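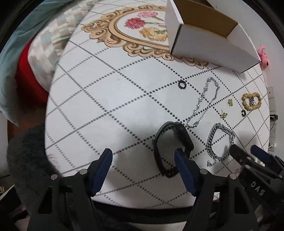
Budgeting for a second pair of hand-held grippers

Dec 9, 2022

The plan for next year is to go from one pair to two. I have 3000 dollars for it, which has to cover hardware, spares, storage and whatever breaks. I am writing down how I split it, mostly so I can check the split in April.

The task set drives the purchase. Right now it is sorting small items into an open cardboard box on a table: chain bracelets, a watch or fitness band, earrings, small rings. Thin chain is the hard part. It lies flat on cloth, and a fingertip that is slightly too thick pushes it along. A thick linked bracelet is easy by comparison. So the first question for any vendor is fingertip geometry, and the second is what a replacement tip costs.

Quotes

I asked for two. Rastex sells the pair as a kit, with calibration included and tips sold only in sets of four. Pradico sells the grippers individually and the pads separately. Pradico is cheaper on paper. Once I added a second charger and mounting screws the gap was 80 dollars, and the lead time was 45 days against Rastex's 60.

Radomir Golob, who has run the Pradico units longer than I have, told me the linkage pins loosen before anything else goes. I have added a pin kit to the order. He also said to buy pads in the same color as the first batch, so that old and new footage match. I had not thought of that and would have ordered whatever was in stock.

Where the money goes

Grippers take the largest share. After that come pads and pins, then storage. Wide-angle video fills drives faster than my first estimate allowed, and I underbudgeted that line last year by nearly half. Aoi Honda keeps the storage sheet and has asked for two drives per pair, one working and one for transfer. I agreed to it.

Props get their own line, which is small. Costume jewelry is cheap and most of it comes from drawers. Boxes are free. I would like a second patterned tablecloth, as a plain one makes it too easy to find a black ring. Asuka Mizuno has offered a striped one, to be measured first.

What I left out

No new table. No lights. No dedicated room, so we keep working in homes and moving the kit in a Grokamik case, which needs new foam for the second pair. I got a foam price after closing the sheet and have put it under spares for now.

Open items: written confirmation from Pradico on the return window, the tip price for orders under ten, and whether the second pair can share the existing charger overnight.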